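Giving up fizzy pop (mostly)

So I said at the start of August that I was going to stop buying drinks when I'm out, and a few of you asked how it went. The short answer is fairly well, apart from the first week, which was horrible, and one Wednesday I'll get to in a minute.

I should say I've never been a big coffee person. My thing is cold drinks. Cola on the way to work, something orange with lunch, one of those peach iced teas on the way home if the bus is late (the bus is always late). I've done that for years and never thought of it as a habit, it was just what I did at the till. Then I sat down with my bank statement one evening to sort out something else completely and there it all was, line after line of the Erklow garage. I felt a bit sick, and then I went and had a cola.

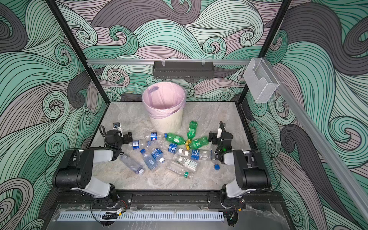
The rules were simple. Anything at home was allowed, anything bought while out and about wasn't, and if a friend was paying I could have what I liked, because I'm not a monster. I got myself a refillable bottle, had it two days and left it on the train to Inville. Got another one. This one's bright yellow and I've put a sticker on it, so fingers crossed!

What I hadn't expected was the headaches. I know, I know, caffeine, everyone and their mum has told me since. I had four days of them and was no fun to be near at all. I snapped at the self-checkout. After that it lifted and I started sleeping a lot better, though we'd also had the hot spell end round then so I can't swear it was the pop.

The other thing is that plain water is boring. I tried cucumber in it (tastes like a salad's bath) and then mint from the pot on the back step, which is lovely for the first glass and then you're picking leaves out of your teeth. In the end I went for a tiny splash of Grirnia elderflower cordial, which is pricey but goes on for ages, and a lot of ice. I'm still on my first bottle of it.

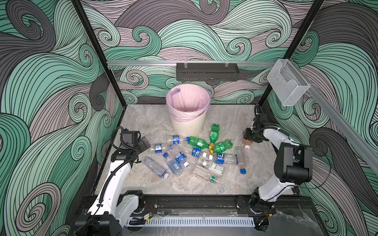 Now, the Wednesday. I'd had a long day, I'd missed lunch, and I'd agreed to help a friend choose a sofa, which took two hours and ended with no sofa. We walked out past Mateos and they had the fridge right by the door, all lit up. I bought a cherry one. I drank it standing in the street before we'd even got to the crossing and it was so sweet I couldn't finish it, and I was a little bit heartbroken about that if I'm telling the truth. It used to be my favourite.

I've kept track of the money too, on the back of an envelope stuck to the fridge. Thirteen pounds in the first week, which went straight on a takeaway, so I'm not going to pretend I've opened a savings account. But it's made me look at the recycling differently. I used to take it out in the dark so next door wouldn't see!
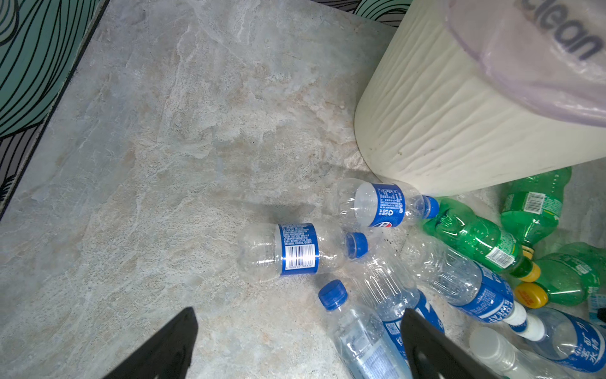 Plastic drink bottles by the bin, and a liner with "clean" on it.

Anyway, I'm carrying on through the autumn and I think it'll be easier once it's cold and I want tea instead. Crisps are a separate matter and I won't be taking questions on crisps. If anyone's got a good recipe for homemade ginger beer that doesn't explode in the cupboard, please leave it in the comments, as my aunt's version took a shelf down.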